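**List:** bench-manipulation
**Subject:** Re: [bench-manip] wrist view vs. head view for glassware, does it matter?
**From:** Stepan Fedoruk

> We're trying to decide whether to keep the wrist cameras in the policy input or
> drop them and save the bandwidth. On boxes and blocks the head camera alone
> was within noise of the full set. Has anyone run the same comparison on
> something transparent? Also, has anyone used the Farina labels on pours, or
> is it just us finding them a bit optimistic?

Keep the wrist cameras. That's the short answer, and you can stop reading if you have a bus to catch.

The long answer is that we ran more or less your comparison on the colored water tasks, with tubes, beakers, a rack and a dish. The training set was 2,644 episodes. We trained one policy with all views and one with the head view only, same seeds, same number of steps, same person complaining about the queue on the cluster (me). On moving tubes between holes in the rack, the two were close enough that I wouldn't put money on either. On anything involving a liquid level, the head-only policy behaved like somebody pouring a drink in the dark at a party.

The level at the bottom of a tube is where the difference lives.
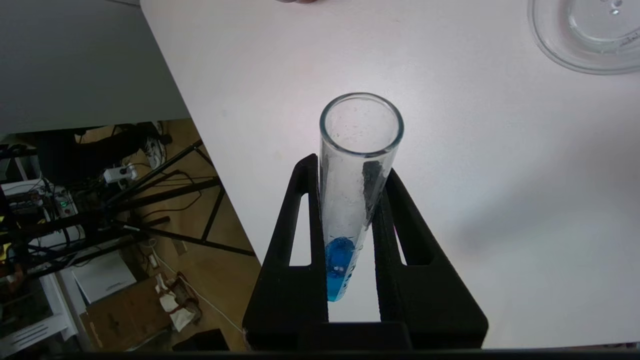

*Wrist view, tube held between the fingers, blue liquid at the bottom.*

The graduation marks are faint even from there. We don't read them and neither does the model, as far as I can tell from the attention maps, which I trust about as much as horoscopes. What it does seem to use is the height of the colored column against the fingers. When we masked the fingers out of the wrist view and retrained, the pour-stop error went most of the way back to the head-only number. I did not expect that and spent a Monday trying to make it go away. It stayed.

So if you're planning to crop the gripper out of the image because it "carries no information," as a reviewer once told us we should, I'd hold off.

The other thing the wrist view gets you is the inside of whatever you're holding, at least when it's tilted toward the camera. Residue turned out to matter more than I'd like. A beaker with a pale film inside looks, to a model that has mostly met clean glass, a good deal like a beaker with something in it. We had a run of episodes where the policy kept trying to empty vessels that had nothing to empty. Very thorough, very slow.

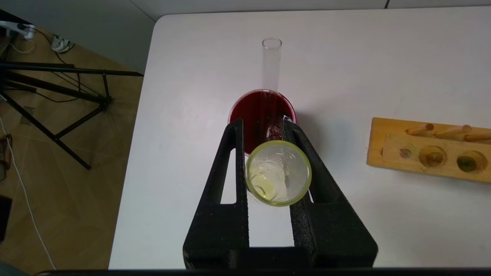 ## On the Farina labels

It isn't just you. Farina marks a pour as done when the source vessel has gone past a tilt threshold and come back. Whether any liquid moved is left to the imagination. I went through 700 of the pour episodes by hand, with the video at double speed and a sandwich, and relabeled them by the color visible in the target at the end. Of those, 21 had been marked done with nothing visible in the target at all. Not a scandal, but they clump: nearly all of them are short pours into a vessel that already had some liquid of the same color.

We fixed it by comparing the target before and after, from the head camera, and throwing out anything where the two couldn't be told apart. It's crude. For the rack tasks there's a nicer trick, which is to score the whole row at once. You write down the order of colors you want, left to right, empties included, and compare that with what's standing in the rack when the arm backs off. A mirrored order like teal, yellow, orange, orange, yellow, teal is a mean little test, as a policy that has learned "teal goes left" gets exactly half of it right and looks terribly pleased with itself.
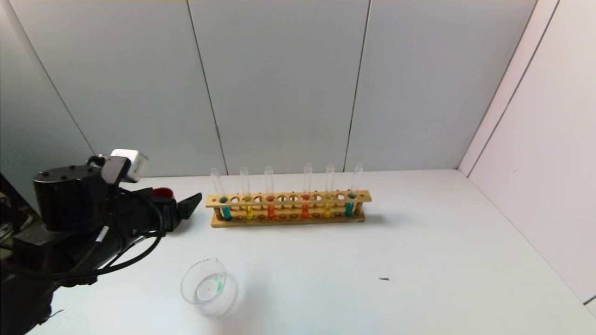 We score position and color separately for that reason. If you lump them together, a tube one hole over counts the same as a tube of the wrong color, and those are two very different kinds of wrong. The first is calibration. The second is the model not having understood the job.

I should admit that the color scoring has its own trouble. Our classifier was trained on a palette somebody typed in from memory, and it had one entry called "orange" doing the work of three.

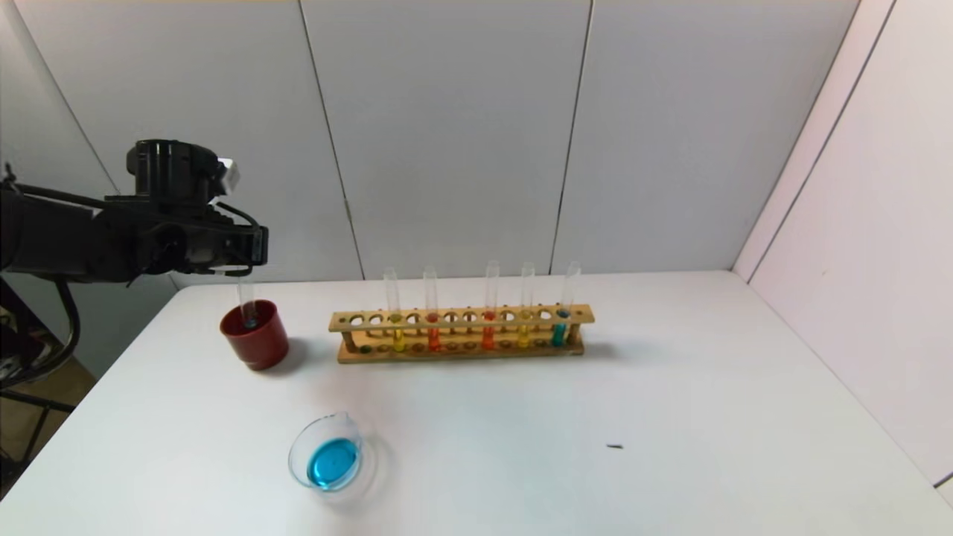 Splitting the palette was the cheapest improvement we made all August. The old version had four names and a tolerance; the new one learns cluster centers from the tubes themselves and doesn't name them until the end. A rack with a red-orange tube right next to a vivid orange one used to come back as two of the same, and a golden yellow further along could go either way. Now they come out as separate clusters. Blue against teal is still shaky when the blue is in a shallow dish and the teal is in a tube, and I'd be glad to hear if anyone has solved that without a color card on the table.

Opaque cups are a separate misery. Once a tube is standing in one, the head camera loses the bottom of the tube, and you're back to the wrist or to guessing. We let it guess for a while. I don't recommend it.

Practical stuff, as you mentioned bandwidth:

- We send the wrist view at half resolution and lost nothing we could measure on the pours.
- Dropping the frame rate hurt a lot more than dropping resolution. The stop decision needs the motion of the surface.
- Gridix will happily resample everything to one rate if you let it. Don't let it.
- The Stoltik exporter flips the wrist image on some configs. Check yours before you train, or do what we did and find out after.

The retrained head-only numbers on the cleaned subset (1,236 episodes) are still running. The relabeled pours are in the Mendbridge share under the relabel folder, with a text file listing which ones I changed and which ones I argued with myself over. If you disagree with any of them, send me the episode number and I'll look again, sandwich permitting.

Stepan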